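How a Robot Learns from Examples

Have you ever learned to tie a knot by watching somebody else do it? Some robots learn in a similar way. At the Keteddale Learning Workshop, the Amura project collects examples for a robot arm to study.

One example is a record of a single try at a task, from start to finish. A person guides the arm, and a computer stores how each joint moves. Cameras store what the table looks like at the same time. In August the workshop recorded 112 examples of tasks with a calligraphy brush — a brush made for beautiful writing.
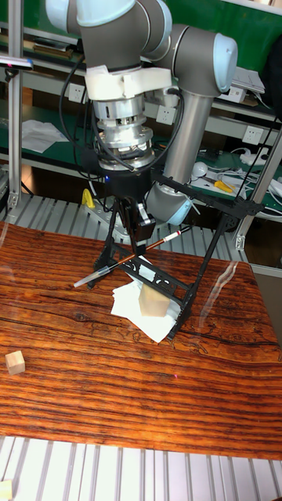
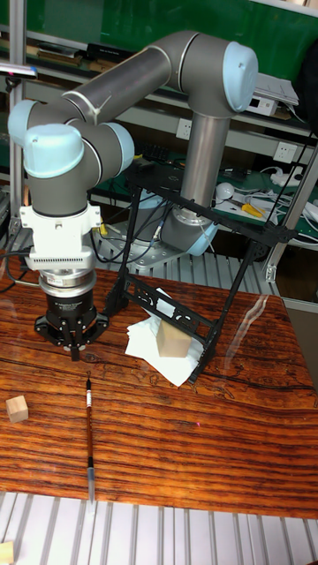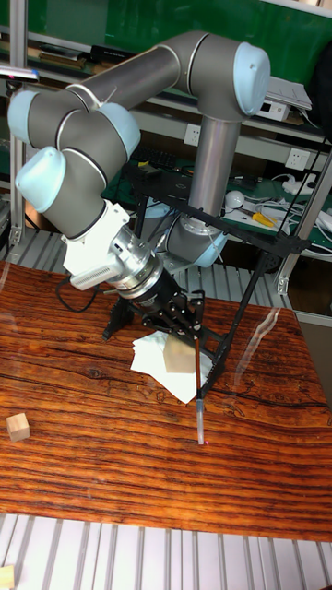
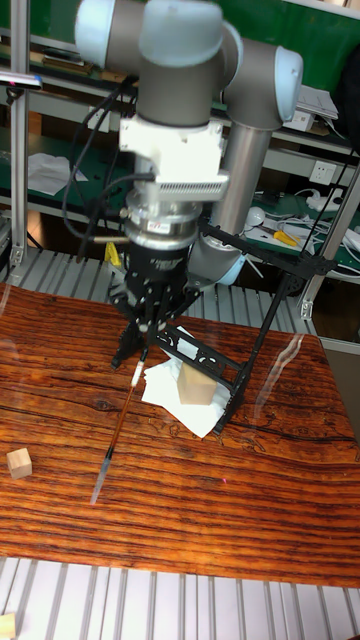

The robot arm at the wooden table. In the first and last pictures, the gripper is holding the calligraphy brush.

Why are so many examples needed? If the robot saw only one, it might copy that one exactly and fail when the brush lay in a new place. The objects are therefore moved a little between tries. By comparing many examples, the computer finds out which movements matter.

Tries that go wrong are kept too, and each is given a label. Nassoro Ogola checks the labels every Wednesday. Bram Wuyts then divides the examples into two groups: a large one for learning, and a smaller one of 14 for testing. The robot's computer does not study the test group, just as pupils do not see a test before they sit it.

Words to know
Gripper: the part of a robot that holds things.
Joint: a place where the arm can bend or turn.
Label: a short note that says what an example shows.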